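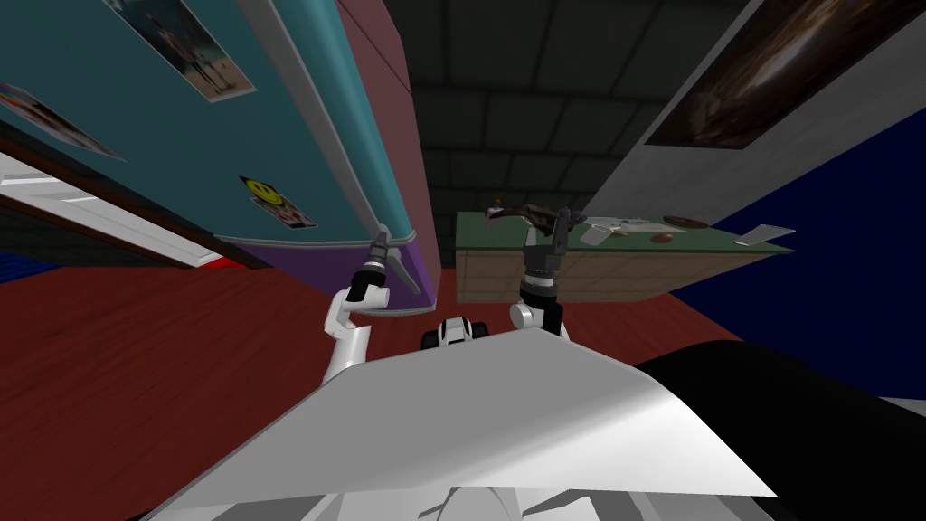 Two-arm model in the Flurik kitchen, left gripper at the lower edge of the refrigerator.

Flurik Cell Setup 2.3, reviewed by Rachid Kabbaj
Thursday, May 9, 2019

Flurik is a simulator add-on for setting up a two-arm mobile robot before the real one is bolted together. I used it to set up and maintain the model of our Hesto unit. The license is $1,664 per seat per year.

Installation took one evening. The robot file loads with joint limits filled in, but the gripper offsets are left at zero and have to be typed in by hand. Mine were wrong on the left side for two days. The fingers closed short of the refrigerator handle on every run until Mabli Lloyd found that I had measured from the wrist flange and the software wants the distance from the last joint ring.

The kitchen that ships with it is plain but useful. The refrigerator is teal with a purple band, which makes contact at the handle easy to judge on screen. The green-topped table has small objects on it for testing reach with the other arm.

The head camera needs work. Its default tilt gives a badly slanted view with the body panel across the bottom. The roll value is in radians and the pitch value is in degrees, and the manual mentions this only in an appendix. Set both before you calibrate anything else.

Upkeep is light. I rerun the joint check every 20 sessions - it takes 10 minutes - and save the offsets to a separate file, as the August update overwrote them. Collision shapes for the fingers are too coarse for thin handles. Kettani sells a finer set that loads without trouble.

Compared with Brekmont at $2,397, Flurik has weaker documentation and a faster joint editor. I renewed.

Rating: 3.5 out of 5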